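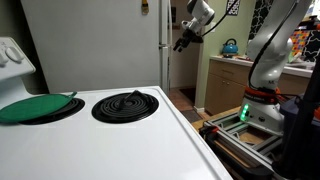

Can drip pans be swapped on a coil stove without tools?

On most plug-in coil models they can: the burner lifts and slides out of its socket, and the pan underneath comes away by hand.

Print this page | E-mail this page
Reading time: 7 minutes

Zornura Drip Pans, Glossy Black

Zornura drip pans sit under the coil burners of a standard electric range and catch whatever boils over. They are steel with a black porcelain coating. The glossy finish wipes clean with dish soap and a soft sponge, and it hides light scorching better than chrome does. Against a white cooktop the black pan and the black coil read as one piece.

Sizes

Small, for 6-inch burners. Large, for 8-inch burners. Measure the coil straight across the outermost ring, not the hole in the cooktop. Pans are sold singly or as a set of two small and two large.

Fit

The pans fit ranges with plug-in coils and a round socket opening at the side of the pan. They do not fit hinged burners that tilt up but stay attached, and they do not fit glass-top stoves. If your old pan has a notch for a separate trim ring, order the Virnine pan and ring instead.

Changing a pan

1. Turn all the knobs to off and let the burner cool completely.
2. Lift the edge of the coil opposite the socket and pull it straight out.
3. Take out the old pan. Wipe up crumbs and grease in the well.
4. Set the new pan in with its opening lined up with the socket.
5. Push the coil back in until it sits flat. A coil that rocks is not fully seated – pull it out and try again.

A new pan may smell a little the first time the burner is used. Run the fan or open a window.

Care

Hand washing is best. For baked-on sugar or milk, soak the pan in hot water and baking soda, then use a nylon scrubber. Steel wool scratches the coating. Do not line the pans with foil, which can block the vent hole and touch the coil terminals.

Keep pot holders, plastic lids and silicone pads off the burners, including the back ones that get used less. A knob bumped by accident is enough to melt them.

Ordering

Single pans ship in a paper sleeve, sets in a flat carton. Landlords and property managers can order in cases of 50 or 200, small and large mixed. Case orders leave from our Filtevcombe warehouse. For help matching an older range, send the model number from the plate behind the oven drawer to Priit Org in customer service.

Page updated 2026-05-31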